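Masking the wrist camera changes nothing - real result or am I fooling myself?

Posted in: Robot learning, Evaluation methods
Tags: imitation learning, ablation, camera views, cabinet tasks

trendolar

Quick one, sorry, writing this between runs. We have a two-arm policy trained by imitation. Inputs are head camera, both wrist cameras, joint positions. Task is reach into a low cabinet with both doors open, get the blue box off the shelf, put it on the cabinet top. Training set is 1,904 demos, all teleoperated, all on the same cabinet.

Reviewer on our last paper asked what the wrist cameras are for. Fair. So I did the obvious thing. Same checkpoint, 40 trials with everything on, 40 trials with both wrist images replaced by black. Success came out the same to within a couple of trials. Then black out the head camera instead and it falls apart completely, arms wander off, never gets near the shelf.

My reading was: the head view does the work, the wrist views are decoration, drop them, save the bandwidth. My coauthor's reading is that the test is bad. We've been going back and forth all afternoon.

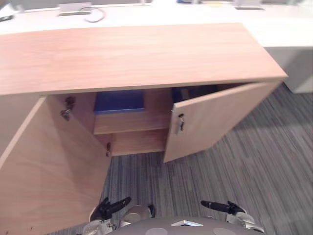
Start states are the part I'm least sure about. We reset by hand, box goes back on the shelf against a tape mark, and the doors get pulled open till they look right. That was the whole protocol. Going back through the head camera start images, the right door is not in the same place from run to run. Sometimes it's at something like a right angle to the cabinet, as in the one above, with the left door swung out toward the robot, and sometimes it's a lot less open. The blue on the shelf is in plain view from the head in that one, so I could believe the wrist views just aren't needed when the door is out of the way. But I didn't write the door angle down for any of the 40, either condition. I can probably recover it from the images.

Other stuff that might matter:
- the no-wrist trials were all run after the full-input ones, same day, not mixed
- I did both the resets and the scoring
- success means box on cabinet top, not touching the edge, arms clear. No partial credit
- 748 of the demos have the right door wide open, I tagged those for a different reason. The rest are a mix
- policy was never trained with any camera missing

So what do I need to do before I can write "wrist cameras don't help" in a paper? Or can I say it already with the right hedging? Deadline is end of September so I can't recollect everything.

genano_lab

You can't say it yet. You can maybe say something smaller. Going in the order I'd fix them.

First, the sample. 40 a side with success or failure as the only outcome is thin. If you're up near three quarters success, the interval on each condition is more than ten points either side. So "same to within a couple of trials" fits with no effect, and it also fits with the wrist cameras being worth a pretty big chunk. You haven't shown there's no difference. You've shown you couldn't see one with that many trials. Those get mixed up in papers all the time and a reviewer who asked about the wrist cams will catch it.

You don't neccessarily need hundreds more. Pair them. Pick a list of start states, door angle and box position and which way the box faces, run every start state once per condition, flip a coin for which goes first. Then you compare within pairs and a lot of the noise goes away. It also kills the all-of-one-then-all-of-the-other problem, which I'd be more worried about than you sound. Motors warm up, the light from the window moves, you get better at resetting.

Second, black images. Your policy never saw a black wrist image in training. So what you measured is how the network behaves on something it has never seen, and that can go either way. Head camera blacked out and it falls apart - that doesn't prove the head view carries the information, it could just be the encoder putting out garbage and the action head choking on it. Same logic for the wrist side in reverse, it may be shrugging off black by luck. Two cheap things to try:

Replace with the mean training image from that camera. Still off distribution but less violent.

Replace with a real wrist frame from a different episode at the same point in time. This is the one I'd trust more. Input looks normal, content is wrong. If success doesn't drop with wrong-but-normal wrist images, the policy really is ignoring them.

Third, and this is the one that changes the wording. "The policy doesn't use the wrist cameras" and "wrist cameras don't help" are separate claims. The first is about your checkpoint. The second is about what a policy trained without them would do, and for that you have to train one. Same data, same seeds, wrist streams removed. You have the demos already so that's just compute. Do at least three seeds of each. Seed to seed spread on this kind of thing is nasty and one lucky checkpoint will swamp what you're looking for.

Have a look at what the wrist images contain too. Dump a strip of them at even spacing and flip through. We did that for our setup and it explained most of the result before we ran anything.
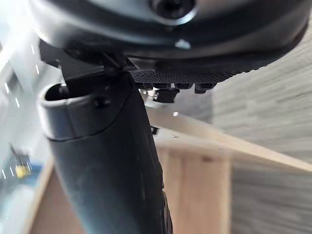

Wrist view: black tube close under the finger pad, pale wood blurred behind.

A lot of ours looked like this. The gripper housing eats the top of the image, and the rest of the cabinet is soft. Everything near is readable, you can pick out the dimples on the pad and the open end of the tube. Everything far is mush. A yellow thing off to the lower left that I could not name from that frame if you paid me. So if your policy needs the wrist view to find the shelf, it's not going to get much. If it needs it for the last bit, whether something is sitting right against the fingers, it's a different story. Averaging success over the whole task hides that.

Which is my last point. Score in stages. Reached the opening, hand on the box, box off the shelf, box placed. Four numbers per trial, no extra robot time, you can do it from the recordings you have. My guess is that reach is identical between conditions and that the grasp stage is where you see something, if you see anything. Might be the retries too. Count attempts per success, we had a case where final success didn't move and the number of regrasps nearly doubled.

And get somebody else to score, from video with the wrist streams hidden so they can't tell the condition.

If all you have time for is one thing: the swapped-frame test, paired starts. Then write "this policy did not measurably rely on wrist images under these conditions" and give the interval.

emixuser

just collect more data imo. get it up to 2,000 and retrain, 1,904 is an odd number anyway. also wrist cams always help, every paper uses them

 trendolar
 thanks but 96 more demos isn't going to tell me if the ablation is valid

 genano_lab
 "every paper uses them" is more or less why the reviewer asked

acheampong

Agree with most of the long answer, less sure about the order. I'd fix the doors before touching anything else. Pasting from our own writeup because I don't have time to redo it.
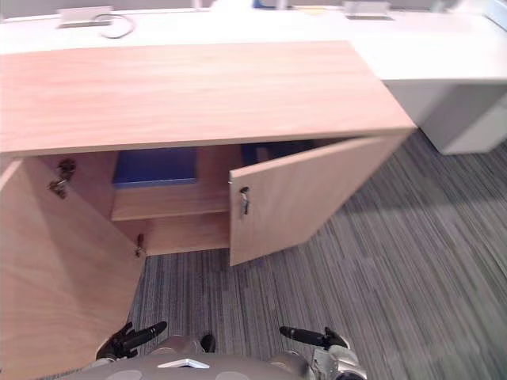 Genano Annex, September - Door angle turned out to be the variable. We had been treating "doors open" as one condition. With the right door only partly open, like this, with the key hanging in its lock, the policy had to bring the right hand in around the door front, and that was where our failures piled up. With the door wide the same checkpoint went straight in. We binned every start image into wide, partial and narrow by eye, two people, and redid the comparison inside each bin. In the wide bin, masking the wrist views did nothing we could detect. In the partial bin it hurt, mostly as contact with the door edge during the approach and then a bad grasp. Pooled over bins the effect was small enough to miss. Narrow bin was useless, the policy failed with or without.

End of paste. So look at your 748. That's a good share of your demos where the head can see pretty much all it needs. If your test starts lean the same way then your no-difference result could be true for wide doors and say nothing about the others. And since you opened them by hand till they "look right", I'd bet they lean some way, and that it drifted between the first block and the second.

Practical stuff:

Tape on the carpet where the door corner should land. Ours has stripes running diagonally across it which messes with your eye more than you'd think, so don't line up by the stripes, use tape. Three marks for the right door, leave the left one always fully out.

Overlay a saved start image on the live head view at half transparency before every run. Line up the doors, line up the box, go. Takes seconds. You can do this for the pairs too, same overlay twice.

Watch for dark objects in the back of the cabinet. We had a second container in there behind the hinge side of the right door, dark navy, and from the head view in shadow it's close to invisible. If yours has one, decide if it stays or goes and keep it like that for both conditions.

Leave the key alone. Either in or out for the whole set. We had it in for some demos and out for others and I still can't rule out that it mattered.

On black vs mean vs swapped: we ran all three. Black and swapped did not agree for the head camera. Swapped was less catastrophic, the arms at least went to a plausible place, it was just somebody else's plausible place. For the wrist they agreed inside the wide bin. So I wouldn't throw out your existing 40 and 40, I'd bin them and report them as a pilot.

Where I disagree a bit is retraining with three seeds. Yes in principle. With your deadline I'd do the binned eval first, and only retrain if the partial bin shows something worth explaining.

 trendolar
 ok just went through the start images. It's bad. Most of the no-wrist block has the right door wide, the full-input block is all over the place. So if anything I made it easier for the masked condition. Will redo it paired with tape on the floor and the overlay, swapped frames and not black, stages scored by my coauthor. Does anybody have the overlay as a script or do I write it

 acheampong
 it's like ten lines, write it. blend the two images, show, wait for key. make sure the head is in its start pose before you grab the reference, ours wasnt and we lost a morning

 genano_lab
 +1 on binning the old runs. Keep them in the appendix with the door angles listed next to each trial, people will want to see it

 trendolar
 will do. Accepting the long one but the door thing is what got me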